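Kitchen unit upkeep meeting — minutes
March 5, 2018
Notville site, upstairs meeting room
Present: five, plus one on the phone from Noleck (line dropped twice, rejoined for item 4)
Apologies: Jindik side, sent notes by email

1. Last minutes
Accepted. One fix: the spare finger tendons were ordered through Piras, not direct. Changed in the file copy.

2. Carried over actions
- Torque driver back from calibration. In the drawer, tag on. Please put it back in the same drawer.
- Shoulder cover screws replaced, both sides. Old ones binned, threads were chewed.
- Startup checklist still in two versions. Old one to be deleted off the shared drive. Not done. Carried again.
- Drip tray for the arm storage stand: wrong size came, gone back.

3. Right hand — finger wear
Long item. Index and middle fingers slow to close at startup, fine after a few minutes of cycling. Noleck say they've had the same on theirs and put it down to grease in the knuckle housings. Our log says the slow close started after the last regrease, so could well be too much grease and not too little. Agreed to open one knuckle only, wipe back, refit, run 300 open/close cycles and compare before touching the others.

Fingertip pads: current set has done 269 hours. Supplier sheet gives no number. Jindik's notes suggest swapping at whatever point the cup starts to slip and not before. Others not keen on that, a dropped cup is one thing but a dropped cup in a steel basin makes a mess of the rim and we've already gone through a box of them. Settled on a look at every weekly check, swap when the texture is gone at the tips.

Spare pads on shelf: enough for one full hand. Re-order before end of April.

4. Cup work at the sink, wrist clearance
Noleck asked why our cup pose is set where it is. Explained: hand holds the cup on its side over the left basin, above the rack, and wrist roll is limited in software so the knuckles stay off the rim. The limit was set by eye when the cell was put together and has never been written down anywhere but the config file. Needs to go in the setup notes.

Cable at the back of the hand discussed at length. It loops out near the wrist and runs along the sink rim when the arm is low. Two views. One, shorten the loop. Two, leave the slack and add a clip further up the forearm so the loop sits higher. Shortening it was tried at Noleck and the connector worked loose at full roll. Going with the clip. Soft clip only, no zip ties on the moving segments — we have been here before.

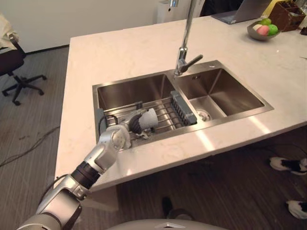
Item 4. Work position at the sink, cup over left basin, hand cable along the rim.

Clip to be fitted with the arm powered down and parked, then the roll checked by hand through the whole range before power goes back on. If the cable touches the rim at any point, move the clip up a notch and start over. Whoever does it writes the final clip position in the log, measured from the wrist band nearest the hand.

Also under this item: sponge caddy. It travels. Pose was taught with the caddy square to the rack end and it gets knocked on an angle toward the divider. Doesn't matter for the cup, matters for the sponge pick. Suggestion to fix it to the rack with a bracket. Counter suggestion to just check it at startup. Going with the startup check for now, revisit if the sponge pick keeps missing. Add a line to the checklist (the new one!!).

5. Wrist joint noise
Faint tick in the black wrist section on slow roll, one direction only. Not there under load. Temperature normal in the log. Piras want a recording before they'll say anything. Agreed to record at three speeds with the faucet off and people not talking over it this time. If the tick shows up under load the arm comes out of use until Piras have replied.

6. Cleaning
Hand wipe-down is being skipped at end of day. Residue building up round the finger joints. Reminder: lint free cloth, barely damp, no spray straight onto the hand, fingers half closed so you can get at the backs. Dry cloth after. Takes five minutes.

Basins to be rinsed and dried too. Limescale colour change on the steel threw off the rim detection last month and we lost most of an afternoon to it.

Question whether the drain end needs a strainer. Not a robot matter, passed to the building people.

7. Floor and cables
Cable across the floor on the left of the island has to be covered or rerouted under the counter. Chairs get rolled over it. Cable cover quoted at $160 for the length. Approved. Chairs to be kept back from that side while the arm is live, and that includes during meetings and demos.

Reminder also on standing distance. Stop button goes in the hand of the person watching, not on the counter behind a laptop.

8. Backup of arm settings
Last good backup is from before the shoulder screws. Has to be redone once the clip and the knuckle are finished, so order is: knuckle, clip, roll check, zero check, backup. Don't back up in the middle. Name the file properly, site then unit then version. "final_new2" isn't a version.

Noleck would like a copy to compare wrist limits with theirs. Fine, read only.

9. Other buisness
- Tool board outline needs repainting, half the hooks have no label.
- Jindik asked if our unit can be moved for their open day. No. Recalibrating the base takes too long and the counter height is different there.
- Fruit bowl: leave it on the counter, it's in the reference scan.
- Grease order: hold off until item 3 is sorted.

Actions
Open and wipe one knuckle, run the cycles, log results — Notville
Fit soft clip, roll check, record position — Notville
Wrist recording to Piras — Notville
Send photos of their clip and conector — Noleck
Wrist roll limit into setup notes — Notville
Order cable cover and pads — Notville
Delete old checklist — whoever gets there first, then tell the rest

Next meeting in April, date to go round by email. Closed early, room was needed.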